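The drawer of unnamed cables

Sorting leads by length and connector takes one afternoon and a clear bench

July 2024

Most households keep charging leads long after the device they came with has gone. The Prellwood repair room, which opened in 1985 as a radio workshop, now receives more loose cable than any other item. Its method of sorting is simple and needs a flat surface, a shallow tray and a roll of labels.

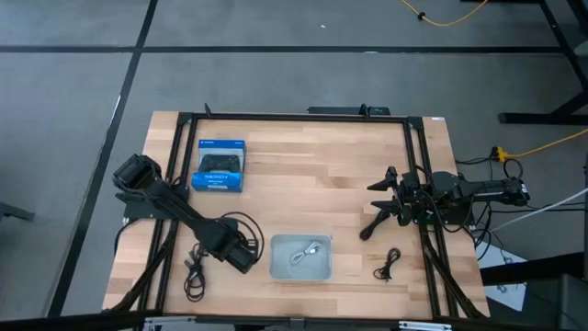
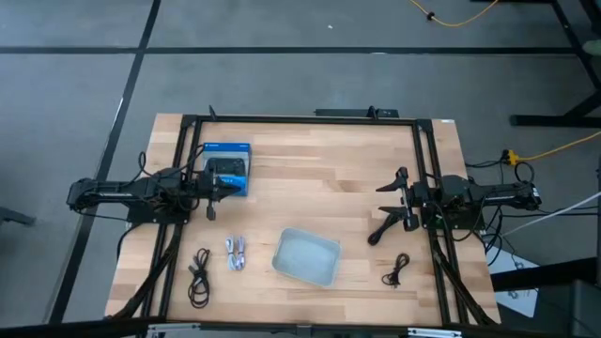
Cables, a shallow tray and a boxed game controller on the butcher-block bench. The white cable is in the tray in the first photo and outside it in the second.

The bench is cleared before work starts. Each lead is then laid flat and identified by its two ends. Length comes second, measured plug to plug. Colour is ignored, as it says little about what a cable can carry.

The tray holds one lead at a time, the one being checked. Anything with split insulation or a bent plug is set aside for electronic waste.

Coiling matters more than storage. A lead should follow its natural curve in loops no tighter than a coffee mug. Winding it hard around the hand puts a twist in the conductors, and a knot concentrates strain at one point. Folded bundles are acceptable for thin leads if the bends are left soft.

Retail boxes are a separate question. A game controller stores well in its original packaging, but the box takes up the space of several coiled leads. Prellwood keeps a box only if the item is to be passed on.

Labels go 3 centimetres from the plug. The room uses Jollix cloth tape, which peels off without residue. In June it labelled some 30 leads and kept 2 spares of each common type.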